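How to Prepare Your Feet and Boots for a Hut-to-Hut Walk

Written by Gilang Mandagi for the Brorevell walking pages. Updated 8/3/26.

Many people train their legs and lungs before a long walk in the mountains, and they forget the feet. I made this mistake on my first walk over the Nirkcombe ridge. On the second day I had a blister on each heel and I walked the last part in sandals. After this I started to prepare in a more serious way, and I want to share how I do it.

Step 1. Buy the boots early

Get your boots two months before the walk, if you can. Go to the shop in the afternoon, when feet are a little bigger than in the morning. Take the socks you will really wear. Push your foot forward until the toes touch the front, and then try to put one finger behind the heel. If the finger goes in easily, the length is good. Walk down a ramp or some stairs in the shop. Your toes should not hit the front.

Step 2. Wear them at home first

For the first week use the boots only in the house, one or two hours each evening. If something presses on the ankle bone, you can still return clean boots. Most shops will not take back boots with mud on them.

Step 3. Walk short, then long

Begin with flat paths. Then add hills, and then add the backpack. I do not put the full weight in the pack until the fourth week. My friend Danang Hidayat likes to fill his pack with water bottles, so he can pour the water out at the top if his knees hurt on the way down. I copied this and it works well.

Before the trip you should do at least one walk with 1000 meters of climbing in a day, and come down the same height. The way down is what hurts the toes.

Step 4. Learn to lace two ways

Going up, leave the top hooks a bit loose so the ankle can bend. Going down, stop and make everything tight from the middle of the foot to the top. Tie a surgeon's knot (a normal half knot, but you wrap the lace one more time) before the ankle hooks. It holds the heel in the back of the boot.

Step 5. Take care of the skin

Cut the nails straight, four or five days before you leave, and not on the last evening. If you have hard skin on the heel, make it thinner with a file but do not remove it all. On the walk, stop at the first warm feeling. Take off the boot, dry the foot, and put tape on the place. Round the corners of the tape with scissors, or it will roll up inside the sock.

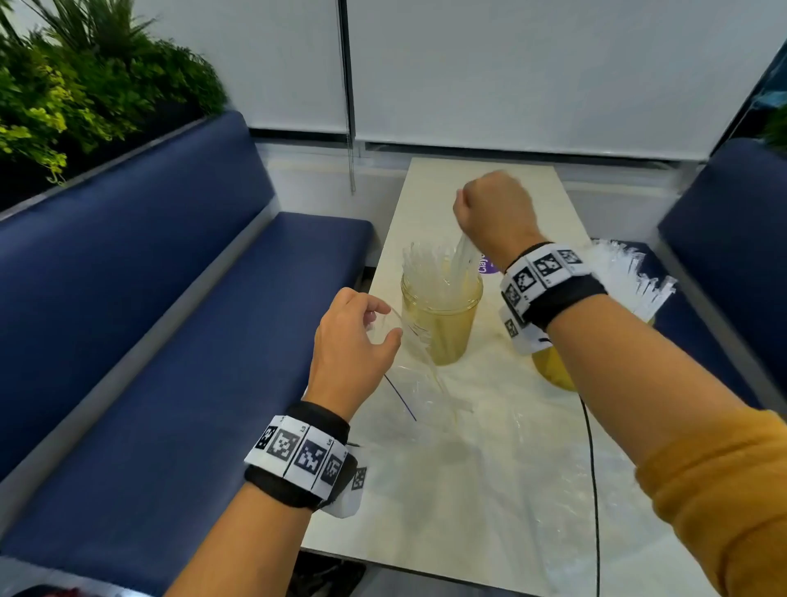
Should I wear one pair of socks or two?

Start with one pair of wool socks of medium thickness. If your heels still rub after a few training walks, add a thin liner sock under them, but check that the boot does not become too tight.

Step 6. Dry the boots every night

In the hut, take out the insoles and open the laces fully. Put newspaper inside if the boots are wet, and change it once before you sleep. Keep them away from the stove, as strong heat can damage the glue of the sole.

Step 7. What to carry

A roll of tape, small scissors, two blister plasters, one spare pair of laces and 4 pairs of socks are enough for a week. You can wash socks at most huts and hang them on the pack the next day with safety pins.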